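Flernstead Bakery: your questions answered

When are you open?
We open at 7am and close at 4pm. In December we stay open until 6pm.

Do I need to order in advance?
Not for everyday bread. Celebration cakes and orders of more than 11 loaves need four days' notice. Ring Clive Fairclough on extension 233.

Do you deliver?
Yes, to Flernstead and Tunstall. Anywhere further out is collection only — we have one van.

Which breads contain milk or egg?
The Balto rye and the plain white tin have neither. All soft rolls are made with milk and glazed with egg. Everything is baked in the same room as nuts and sesame.

How should I keep my rolls?
In a paper bag or a bread basket with a cloth over the top, and eat them within two days. Don't put them in the fridge, as they go stale faster. They freeze well for a month.
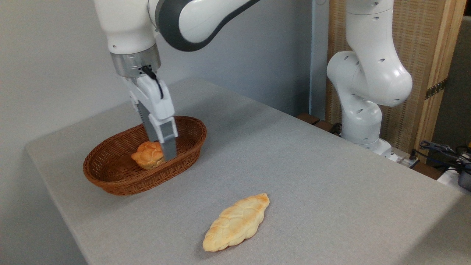

Can I return something?
Bring it back the same day with the receipt and we will swap it or refund you.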